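The hall meeting and the march that wasn't

May 16, 2024

I went to the Grudside public meeting last night and said I would write it up for those who couldn't get there. These are my notes, tidied a little. I have left out the part where the microphone went.

The background, for anyone who has moved here lately. The Plometti works closed in January. A group of former workers and their families asked to march from the works gate to the market square to protest about the redundancy money, which many of them say has been paid short. They gave notice to the police, as you have to. Two days before the march they were told they could not use Hsu Street or the bridge, and that they could stand in the Kindov car park instead. The Kindov car park is behind the bus depot and you can't see it from any road.

So they called it off and held a meeting.

Who was there

The hall was full by the time I arrived and I stood at the back by the radiator. There was a police inspector, who gave his name at the start and spoke for longer than anyone expected. Two ward councillors came. The company did not send anybody, though there was a chair put out for them.

Hok-lam Chuang chaired it. He worked at Plometti for 21 years, mostly in the glazing shed, and he was one of the people who signed the notice for the march. He kept it in order without raising his voice, even when somebody near the front started on about the parking permits.

What the police said

The inspector's case was that the bridge is narrow, that the ambulance route goes over it, and that he did not have the officers to close it on a Saturday. He said conditions had been set on the march and that it had not been banned. He repeated this several times. He said a car park was a lawful place to hold a protest and that people would have been free to hold banners and make speeches there for 40 minutes.

A woman asked him who they would have been making speeches to. He said that was a matter for the organisers.

He was asked whether the company had been in touch with the police before the conditions were set. He said he would expect any large landowner on the route to be consulted. He was asked again, yes or no. He said yes, there had been a conversation, and he did not have the notes of it with him. That got the loudest reaction of the evening, and I think it is the thing people will remember.
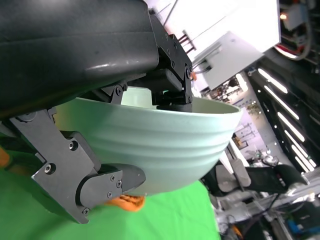 What the marchers said

Hok-lam read out the letter with the conditions in it. It is a page and a half long and the reasons take up one line. He pointed out that the carnival goes over the bridge every summer with floats, and that the works band marched that way in 1952 when the new kilns were opened. My neighbour's mother has a programme from that day.

Several people spoke about the money. I won't repeat what individuals said they were paid. The complaint is that overtime was left out of the sum, and the union has written to the company about it and had a reply that says the matter is being looked at.

One man said he had never been on a march in his life and had only wanted to walk with the people he used to work with. He sat down straight after.

The councillors

One of them said she would ask for the notes of the conversation between the police and the company. She also wants the conditions letter put on the council website. The other said he could see both sides. He was asked what he was going to do about it and he said he would reflect on what he had heard.

I have voted for him before. I will have to think about whether I do it again.

What happens next

They are going to give notice for a second march, on the same route, with more time for the police to plan. The inspector said he would meet the organisers at the station to go through it. There was a vote by show of hands on whether to go ahead and I didn't see anyone against it.

If the same conditions come back, they will ask a solicitor about challenging them. There is a collection for the cost. The tin is at the chemist's, on the counter by the till, and there was another going round on the way out.

If you were there and I have got something wrong, please leave a comment and I will correct it. I had to go before the very end for the last bus, so if anybody has notes on the final ten minutes I would like to see them.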